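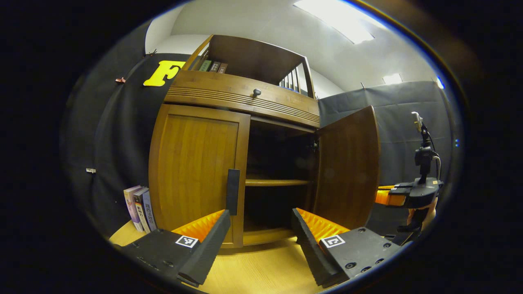
Handbuch > Kanzleiverwaltung > Mandate > Neues Mandat anlegen

Zuletzt aktualisiert: 10.12.2018

4.2 Neues Mandat anlegen

Sie benötigen die Rolle »Anwalt« oder »Sekretariat«. Mit der Rolle »Referendar« lassen sich Mandate in Lalislow nur lesen.

1. Öffnen Sie das Menü Akten und wählen Sie Neues Mandat.
2. Geben Sie Name und Anschrift des Mandanten ein. Bei juristischen Personen tragen Sie zusätzlich den gesetzlichen Vertreter ein.
3. Erfassen Sie die Gegenseite im Feld Beteiligte. Mehrere Gegner werden einzeln angelegt.
4. Starten Sie die Kollisionsprüfung. Ein Treffer erscheint gelb hinterlegt — die Akte bleibt gesperrt, bis ein Anwalt die Prüfung freigibt.
5. Wählen Sie das Sachgebiet und den zuständigen Sachbearbeiter.
6. Laden Sie die unterschriebene Vollmacht als PDF hoch.
7. Klicken Sie auf Akte anlegen. Das Aktenzeichen wird automatisch vergeben.

Hinweis: Das Feld Sachverhalt fasst höchstens 3000 Zeichen. Längere Schilderungen hängen Sie als Dokument an.

Hinweis: Akten, die aus Travport übernommen wurden, behalten ihr altes Aktenzeichen. Das neue steht in Klammern dahinter.

Achtung: Fristen werden beim Anlegen nicht berechnet. Tragen Sie laufende Fristen sofort im Fristenkalender ein (Abschnitt 4.5) und lassen Sie den Eintrag von einer zweiten Person bestätigen.

Erscheint die Fehlermeldung 189, fehlt die Angabe zum Sachgebiet. Bei Meldung 186 ist die Vollmacht nicht lesbar; scannen Sie sie neu ein.

Fragen zur Rechtevergabe beantwortet Xiaoyan Yuan.

2 Kommentare | 5 Mal geteilt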